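The Pose That Wouldn't Sit Still

19 Apr 2025
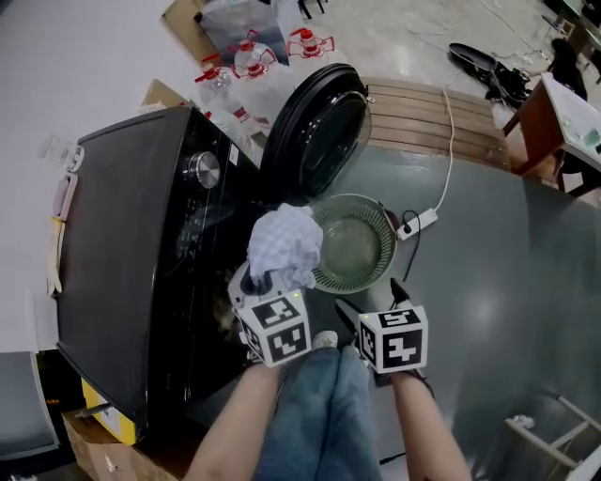 I promised back in February that I would write up the tracking work once it stopped being embarrassing, and I think we've reached that point, or near enough that I'm willing to put my name to it. So pour yourself a coffee, this one wanders a bit.

For anyone who hasn't been following along, Palleck is the little pipeline I maintain that takes recordings from a pair of hand-held grippers and turns them into trajectories a policy can learn from. Most of what it does is boring plumbing. The part that has eaten my evenings lately is the pose estimate, meaning where each gripper is and which way it's pointing, worked out from the marker cubes mounted on them and seen from a head camera.

On paper a cube of square markers is a lovely thing to track. You turn your wrist and one face goes away, but another one comes around, and as long as the solver can see a face cleanly it has something to work with. In practice the handoff between faces is where all my trouble lived. With two faces in view the solution was rock steady. With one face, and especially one seen nearly straight on, the estimate would flip back and forth between two orientations that both explain the corners about equally well. It's the old planar ambiguity, I've known about it for years, and I still managed to build a whole smoothing stage on top of it before going back to check the raw numbers.

Smoothing made it worse, of course! A flip that gets averaged into its neighbors doesn't look like a flip anymore. It looks like a graceful little wrist roll, and the policy was delighted to learn it. We had a model that would reach for a cloth and add a small flourish right before closing its fingers, and I spent the better part of a week blaming the training code for that.

The fix is three changes, and I'll go through them in the order I made them, which was not the sensible order.

The first was in Nimberg, our solver. It used to treat every visible marker as its own little problem and then blend the answers. Now it takes all the corners from one cube and solves for the cube as a single rigid body. I should have done that from the start — the geometry of the cube is known, so why throw it away?

The second was keeping both candidate poses alive when only one face is showing, and letting the motion over the next few frames decide between them. I put a short window on it, 200 milliseconds, and that has been enough for nearly everything I've thrown at it. Shiny surfaces still give it grief. A good strong glare on a dark tabletop can wash out a corner if the cube passes in front of it at the wrong angle, and then the detector quietly returns a corner that's off by a few pixels, and off we go again.

The third was admitting that some stretches can't be rescued. Stullex, the review tool, now marks them and leaves a gap instead of filling it in. On the last batch I reprocessed, 82 recordings in all, the gaps were short and mostly fell during big reaches, when a forearm or a sleeve gets in the way. I'd much rather train around a gap than train on a guess.

Cloth tasks are still my favorite test, by the way. A rigid object forgives you a lot, but when you're pinching a bit of fabric, an error in the fingertip position shows up right away as a policy that grabs air.

Next on my list is the timing offset between the camera and the gripper width signal, which I've been correcting by hand with a constant I'm not proud of. There's a half-finished branch called Ong that estimates it per recording. It works on my machine and crashes on long files, so that's what I'll be poking at this weekend, probably with the windows open if the weather holds.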